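Section 4. Running the visitor demo (open day set-up)

For whoever is on the arm at Vincombe. Read section 3 first if you have not powered the thing up before. Last changed 2018-03-20, after the February open day, by Catriona Dalgleish. Shout if something is wrong, I typed this between visits.

4.1 Before the doors open

1. Key to the control box is in the top drawer. Turn to ON, wait for the screen to settle. Do not press anything while it is still loading.

2. Check both emergency stops. Press, see the fault come up, twist out, clear the fault. Both of them. Not one and then coffee.

3. Clear the table. Mugs, pens, phones, leaflets – all off. Demo things come out of the tray when you want them.

4. Wipe the table. It marks easily and people do look.

5. Home the arm. Stand behind the tape while it moves.

6. Run the Godinho warm-up program once at low speed with the gripper empty. Listen. A soft click at each end of the stroke is normal, grinding is not. If it grinds, stop, and get Henrique Moreira.

7. Look at the wrist camera picture on the big screen. If it is foggy, wipe the lens with the dry cloth. Dry. No spray.

CAUTION: Never put a hand between the fingers of the gripper to "test" it. Use the foam block.

4.2 Setting up the visitor screen

1. Laptop to the wall screen with the long cable. The short one reaches but someone will trip over it.

2. Open the Seretti viewer, pick WRIST, then FULL.

3. Turn off email pop-ups. Please. See February.

4. Check the picture is the right way up. If it is upside down, press FLIP, do not go turning the camera on its bracket.

NOTE: There is a short lag between the arm moving and the screen showing it. Visitors ask. Just say the video takes a moment to get there. Fouzia Baloch has the proper answer if somebody wants it.

4.3 Welcoming a group

1. Up to 20 people in the room, including us. More than that, split them and send the second lot to the Sekedska bench first.

2. Everyone behind the yellow tape before the arm gets power. Small children at the front so they can see, with an adult holding on to them.

3. Bags off the floor.

4. Say where the emergency stops are and press one. It gets their attention and shows them it works.

5. Say what the arm is going to do before it does it. People jump otherwise.

NOTE: Don't promise anyone a go. It depends on time and on who is supervising.

4.4 The hand-over

The bit people come for. Takes two staff – one on the pendant, one at the table. Hélder Cordeiro normally does the table, Nuno Gouveia can do it as well. Nobody else without having practised it.

1. Pendant person: speed to SLOW. Say "slow" out loud.

2. Table person: sleeves up, lanyard off, rings off.

3. Pendant person: move to the HAND-OVER position, open the gripper, then take your thumb off the enable switch. Say "stopped".

4. Table person: wait for "stopped". Only then reach in. Hold the object high up, well away from the gripper fingers, and bring the lower end down between them.

5. Keep it upright. Tilted objects get squeezed on one edge and pop out sideways.

6. Pendant person: close on LIGHT. Not FIRM, FIRM is for the metal parts.

7. Table person: keep hold till the gripper has stopped closing, then let go and take the hand straight back out.

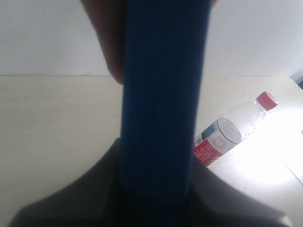

8. Pendant person: wait until the hand is right out and you hear "clear". Then lift, straight up, still on SLOW.

9. Put the object down again in the same spot, open, back away to HOME.

CAUTION: If either of you looses track of where you are in the steps, stop. Go back to HOME and start the hand-over again. Visitors do not mind.

CAUTION: No glass. No open drinks. Nothing sharp, however nicely they ask.

NOTE: Soft things hold better than shiny ones on LIGHT. Anything slippery, do a practice before the group comes in.

4.5 If it goes wrong

Arm stops half way – read the message, write it down, clear it, HOME. Same message twice, end the demo and carry on with talking.

Gripper will not open – do not pull. Press RELEASE on the pendant and hold it for nearly two seconds. Still shut, power off and get Henrique.

Object dropped – leave it till the arm is stopped. Nobody ducks under the arm to fetch it, staff included.

Screen goes black – usually the cable. Check the laptop end first. The arm is fine without the screen but stop anyway, so the person on the pendant isnt distracted.

4.6 Questions you will get

How strong is it? Tell them the payload on the plate at the base, don't guess.

Does it see by itself? In this demo, no. The camera is for the audience, a person is driving.

Can we come back? Yes, leaflets by the door, Fouzia keeps the list.

4.7 Closing down

1. Last visitor out, door shut.
2. Gripper empty, arm to HOME, then park.
3. Pendant back on its hook, cable coiled loosley.
4. Key to OFF, back in the drawer.
5. Demo things into the tray.
6. Faults and near misses in the log book, with your initials. Small ones too.

Laptop goes back to Fouzia, charger as well this time.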